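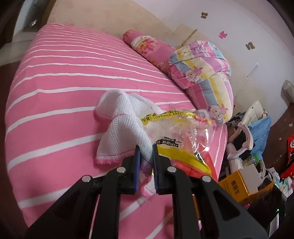
Drying Time and Colour Loss in Household Bed Linen: Term Project Report
Textile Science, second year

1. Background

Striped and solid-coloured bed sheets are washed more often than any other large item in a typical home. Student residences in Barkport have no outdoor lines, so residents choose between the shared tumble dryers and indoor racks. Complaints about fading are common, and they are usually blamed on the detergent. The aim of this project was to find out how much of the colour loss in dyed cotton sheeting can be put down to the drying method, with the detergent and wash temperature held constant.

2. Materials

Test fabric was cut from three new cotton sheets bought under the Flasby label: one pink, one navy, one grey. Each sheet was cut into swatches measuring 30 cm on each side, and the edges were overlocked to limit fraying. Swatches were marked in one corner with laundry pen. A further set was kept unwashed in a closed drawer as the reference.

The detergent was an unscented powder without optical brightener. Brighteners deposit on the fibre and shift the reading toward blue, which would have hidden small changes in the grey samples.

3. Method

All swatches were washed at 40 degrees in the same front-loading machine, with a spin speed of 1000 revolutions per minute. After each wash they were divided into three groups:

Group A: tumble dryer, high heat, 60 minutes
Group B: indoor rack, away from windows
Group C: indoor rack, beside a north-facing window

The cycle was repeated over the term. Colour was read with a Schumacher handheld colorimeter at five points on each swatch and the five readings were averaged. The instrument was zeroed against its white tile before every session. Swatches were conditioned overnight in the lab before reading, as residual moisture darkens cotton and gives a false result.

Total colour difference was calculated against the unwashed reference. The marked corner was excluded. In all, 281 averaged readings were entered in the project spreadsheet, and those taken in the first session were later discarded when it was found that the tile had been dirty.

4. Results

Group A showed the largest colour difference for all three colours. Navy changed the most and grey the least. The change in navy was visible to the eye by mid-term, mainly as a whitish bloom along the folds. Under the hand lens this proved to be broken surface fibre and not a loss of dye from the body of the yarn.

Group B changed very little after the first few cycles. Most of its colour difference was recorded early, which is consistent with loose dye leaving the fabric in the first washes.

Group C fell between the two. Pink was the most affected colour in this group. The difference was greater on the side of the swatch facing the glass, so the rack position should have been rotated, and this was not done until June.
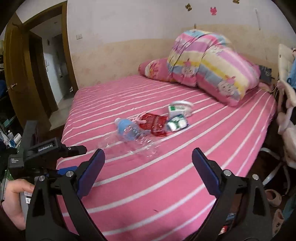 Birdie Doucet objected at the draft stage that the comparison favours the rack, as a full-size sheet does not dry the way a small swatch does: it hangs doubled over the rail, stays damp along the fold, and may need a second day. This is a fair criticism. A swatch in the dryer also tumbles more freely than a sheet, which tends to roll into a rope and shield its own centre. The results therefore probably overstate abrasion in Group A and understate uneven drying in Group B.

5. Sources of error

The dryer was shared with other residents. Lint from earlier loads was cleared from the filter before each run, but some transfer to the navy swatches was still seen and had to be removed with tape before reading. Room humidity was logged with a Devik sensor, which lost its records twice when the battery ran down. Only one brand of sheeting was tested, and the dye class was not stated on the packaging.

6. Findings

For the fabric tested, high-heat tumble drying caused more apparent fading than rack drying, and most of that fading was surface wear. Rack drying out of direct window light gave the best colour retention. A repeat of the work should use whole sheets, a low-heat dryer group, and line marks at the fold so that readings can be taken at the same place each time.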